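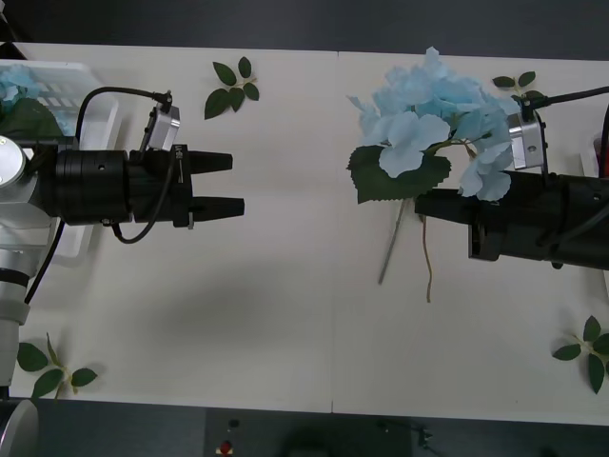 3.2 Sorting artificial stems before arrangement

Arranging artificial flowers begins with sorting, a stage that earlier work on home and retail display has largely passed over. In the Pullon study, materials were sorted on a plain white surface so that leaf and petal outlines could be judged without distraction. The blue hydrangea is the widest bloom in the set, and its large serrated leaf can lie well out to one side of the head. Lazaridis therefore recommends that hydrangeas be given their place first, with narrower stems set beside them. 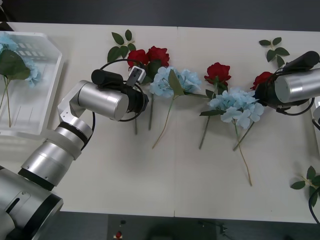 What should be done with leaf sprigs that have come away from a stem? They should be kept with the flowers until the arrangement is complete, then used to fill gaps near the rim of the vase.

Sorting by colour was compared with sorting by stem length. Participants worked for 40 minutes under each method, and most favoured colour when only two kinds of flower were supplied. 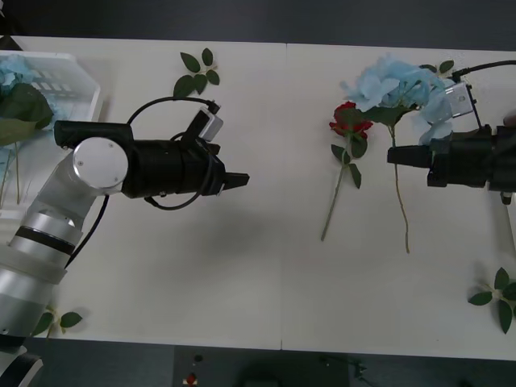 Figure 4. Artificial flowers on the white work table, with a slotted basket at upper left.

Handling also affects the finished look. Fabric petals hold a crease if they are stored under weight, and rose heads should be laid side by side with their outer petals free. Where a hydrangea must rest against a rose, the

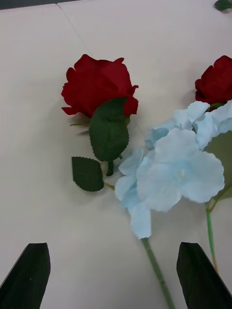

softer bloom should be placed last and lifted first. The Witkowska guidelines give the same advice for silk peonies. Leaves were straightened by hand at the end of each session, working from the base of the central vein towards the tip.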